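Humton publishes its first side-by-side gripper trial, cups and all

For release: January

Well, we've finally done it. After a good long stretch of muttering about grippers over lunch, we at Humton have put our first proper comparison together, and from this month anybody who fancies it can read the lot for free. I run the bench here, so I've been asked to write this one myself, and I'm afraid that means you get it in my words and not the usual polished ones.

The trial puts two parallel grippers up against each other, the Faravik and the Godinho. Same pair of arms, same controller, same table, same jobs. We ran 500 picks with each, spread over 21 set-ups, and we wrote down every single one, including the ones that made us wince. If you've ever tried to buy a gripper you'll know the trouble: the spec sheet gives you a stroke and a force and a lovely drawing, and then you get it home and want to know whether it can hold a plastic cup by its sides without squashing it or knocking over the thing next door. So we asked that!

Cups make up a big part of the work, and I'll defend them to anyone. They're light, they taper, they're slippery, and they flex when you squeeze. A jaw that's perfectly happy on a square block can ride straight up the side of a cup. We also put cups close to other objects on purpose, so the jaws have to fit into a tight gap before they can do anything useful. 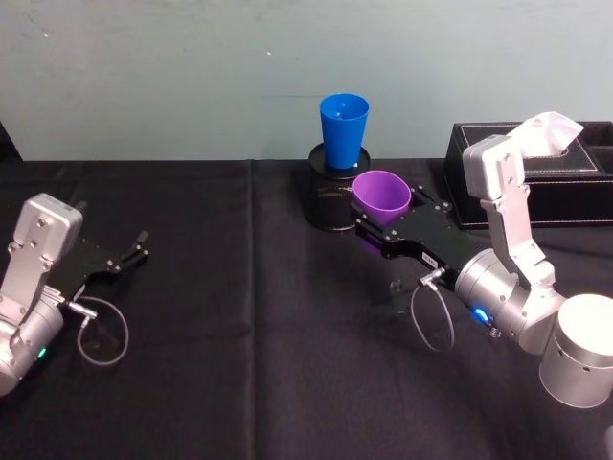
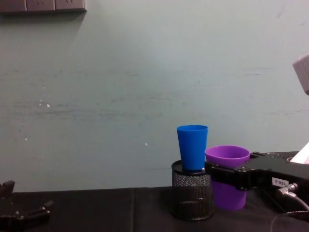 The purple cup in the right gripper, next to the blue one on its stand.

Each set-up was tried with 5 closing speeds, from a crawl up to something I'd call brisk. The Faravik was the quicker of the two to settle on a grip, and I liked it a lot for upright cups. The Godinho took longer but was kinder to thin walls, and when we'd started the arm a few millimetres off it coped better - that surprised me, I'd have put money on the other one. Neither was much good with a cup lying on its side at the fastest speed. We've said so plainly in the report and both makers have had a copy.

We also spent far more time than planned on cables. I know, I know. But a loop that hangs fine in one pose can drag across the cloth in the next, or swing out and tap whatever you've just put down, and a firm nudge on the connector shows up in the force readings. There's a whole section on it, with the lengths we ended up using and the wrist turns we'd avoid. If you only read one bit, read that one.

Then there are the cameras. We recorded every run from more than one position, one higher and one nearer the table, and scored the grips from each view separately before comparing notes. The scores didn't always agree. From above, a cup can look well seated when the lower view has it sitting at a tilt, and the other way about. We've left both sets of scores in, with the disagreements marked, so you can make up your own mind.

The full report, the score sheets and the controller settings are on the Humton website now. There's no form to fill in and no sales call afterwards. You're welcome to use the settings on your own kit and the tables in your own write-ups, we'd just like a mention and, if you can spare the time, a note telling us where your numbers came out different.

Next up is the Haltden, a softer-fingered gripper that we've had our eye on for ages. It'll go through the same 21 set-ups with a few additions, mostly handles and lids, and we hope to have results out in the spring. We're taking suggestions for objects too - small, cheap and easy to buy anywhere, please, so that other people can repeat the tests.

Press copies of the report and larger versions of the pictures can be had from the Humton press desk, through the contact page on our website. Visits to the bench can be arranged for the morning, before the arms are booked up.

Ends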